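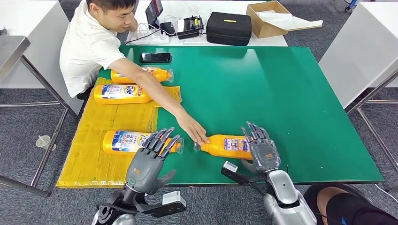 More than one reader has written in to ask whether the laundry table at the Stuswood community pantry would be back this winter, and one regular shopper told us she had been stretching her last bottle of detergent since December in the hope that it would. We are very happy to pass on the news that it will, and that there should be a good deal more on it than last year!

The pantry, which runs out of the old Uder Street hall behind the library, has always been better known for its tinned tomatoes and its bread rack than for anything you would put in a washing machine. But as anybody who has stood in the queue there will tell you, it is the soap and the detergent that people ask after at the counter, usually in a bit of a whisper, and it is the soap and the detergent that goes first. Groceries can often be found somewhere in town if you know who to ring. A big bottle of laundry liquid is a fair chunk out of a weekly budget, and it tends to be the thing that gets put off till next time, and then the time after that.

Last winter the hall handed out 1,567 household items over the season, a figure that covers dish soap, sponges, bin liners, toothpaste and so on as well as laundry detergent. The laundry things ran out well before the cold weather did. This year Joltard Hardware on the main street has put a collection bin just inside its doors, and the Chiu family bakery has another beside the till (do have a cinnamon bun while you're there, they are very good). Between the two of them, 97 bottles and boxes came in during the first fortnight, and the pantry is hoping to reach 200 before the table opens.

Liquid detergent is the most wanted, in any brand and any size, and unscented kinds are especially welcome for households with babies or sensitive skin. Powder is fine too, so long as the box hasn't been opened. Please check that caps are screwed down tight before you drop a bottle off, and if you can pop it in a bag of its own, so much the better, as a leak last year went through an entire carton of crackers and it took a long afternoon to put right. Fabric softener and bleach can't be accepted this time around, and neither can anything that has been decanted into another container, however neatly it's been labelled.

Bottles are checked over and sorted at the hall in the mornings, and there is always room for another pair of hands. You don't need to sign up ahead of time. Come in by the side door, wear something you don't mind getting a bit of blue on, and somebody will find you a spot and very likely a cup of tea as well.

The laundry table will be open in the afternoons from 3 until the hall closes, and shoppers may take one bottle per household per visit. No card or letter is needed for it, and neighbours are welcome to pick up for someone who can't easily get out. The bins at Joltard Hardware and the bakery will stay put until the end of the season, and larger donations can be brought straight to the side door on Uder Street any morning the lights are on.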